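Can a machine do the housework yet? A gallery

Every year somebody tells me that the end of chores is close. I have been hearing it long enough to have worn out two ironing boards. So over the winter I went to see what is really on offer, at trade days, in a rented workshop, in the back of a shop and in a couple of ordinary homes, and I kept notes. I asked the same three questions everywhere. What can it do without help? How long does it take? Who tidies up when it goes wrong?

The short answer is that the films are better than the machines. The longer answer is set out below, one job at a time. The folding comes last, as it is the job people ask me about most.

Floors

Still the only chore I would call solved, and only if you keep your floor the way a showroom does. The Rornov I had on loan for 14 days did the hall beautifully. It also ate a shoelace, pushed the bath mat into a corner and sat under the bed until I fetched it out with a broom. I did less sweeping and more picking up. Whether that is a saving depends on how you feel about bending down.

Dishes

Pratada showed an arm that loads a dishwasher. Plates, yes, provided they start in a neat row and are all the same size. A cereal bowl with a spoon in it brought the whole thing to a stop. The salesman took the spoon out himself and carried on talking. I have met teenagers who load a dishwasher badly, but they do at least get to the end.

Shelf filling

The shop trial was at Warance, a small grocer that had agreed to let a wheeled machine restock one aisle before opening. It began at five in the morning and put out 40 tins in the time I was there. The woman on the next aisle had finished hers and started on the bread. To be fair to it, no tin was dropped and every label faced forwards — it is very good at labels. It would not touch crisps.

Wiping down

I expected this to be easy and it is a mess. Troncoso's kitchen unit wipes a clear worktop nicely. Ask it to wipe one with a toaster on it and it wipes up to the toaster, stops, and leaves the crumbs in a tidy line. The brochure says it handles "everyday clutter". My everyday clutter had not been consulted.

Beds

Nothing to report. I was promised a bed-making demonstration in February and it was put off, then put off again. I was sent a film instead, sped up, with a cut in the middle just where the duvet cover would have gone on.

Price

The cheapest thing I saw that has an arm costs £2848, and that is before the service plan, which is £600 a year. You can pay a person to do a good deal of ironing for that, and the person will also notice that you are out of milk.

Folding

The one everybody wants. It is also the one where the gap between the talk and the work is widest. A towel is a fair test for a beginner, and I have watched a towel folded well more than once. Clothes are another matter. Denim is stiff in one place and slack in another, a thin shirt slides off whatever is under it, and real washing comes as a heap with the sleeves inside out. A person sorts all this by feel while listening to the radio.

What I saw done with clothes on a sofa, in a living room of the usual sort, still had a human hand doing the moving. The fingers are mechanical and the judgement belongs to whoever is holding them. I am told the machines will learn from work like this, and perhaps they will. I was told much the same about the dishwasher arm, and I would want to see it finish a full basket, in an ordinary room, at ordinary speed, with no cut in the middle.
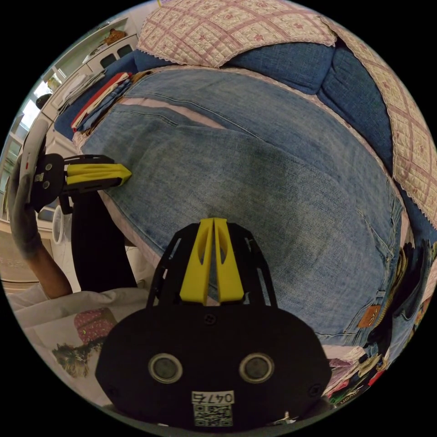

As for my own washing, I timed one load last month, from dry to put away, and it came in under the length of a radio play. Any maker who can match that on my own sofa is welcome to try. I'll make the tea and keep my hands in my pockets. Until then the ironing board stays up in the spare room, and the Rornov has gone back in its box with the shoelace still wound round the brush.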